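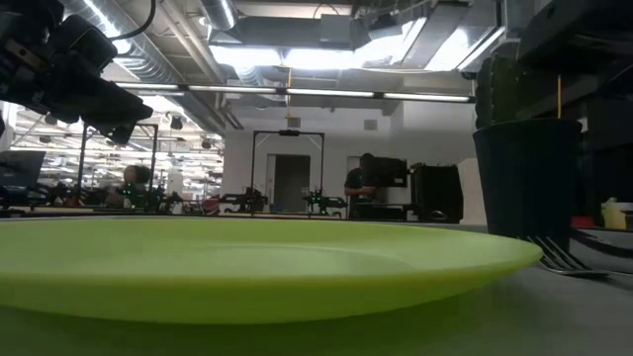 **Pullgate** is a method for training robot arms to set and clear tables from recorded human demonstrations. It adds one small step to ordinary imitation learning: before the gripper closes, a separate network scores the planned grasp and either lets it go ahead or sends the arm back to try another approach. The method was developed by Aba Annan and Gobnait Ó Ceallaigh and is usually tested on tableware, such as a broad plastic plate with a metal fork lying flat beside it and a tall cup behind. Flat items are the hard part of the task. A fork offers very little height to grip, and a shallow plate has to be taken by its rim.

## Method

The base policy takes camera images and joint positions and outputs a short series of arm movements. It is trained on 3000 demonstrations recorded by operators who guide the arm by hand. The scoring network, called the gate, is trained afterward on the policy's own attempts, each marked as a success or a failure. It sees only the last camera image before contact and the planned path of the fingers.

If the score falls below a set limit, the arm backs off and the policy plans again. After two refusals the grasp goes ahead regardless. An early version had no such cap, and the arm could hover over a fork without ever touching it.

## Testing

The standard test set, Drinley, has 13 table layouts. Each places a plate, a piece of cutlery and a cup at different distances from one another. Annan and Ó Ceallaigh reported that the gate helped most with forks and spoons and made little difference with cups, which the base policy already handled well. Runs with the gate took longer.

## Limitations

The gate has to be retrained when the gripper fingers are changed. It also tends to refuse good grasps on shiny metal under strong overhead light. A later variant, Temba, uses images from two cameras to reduce these refusals, though it has been tested only on cutlery.

## See also

- Stamow (grasp planner)
- Imitation learning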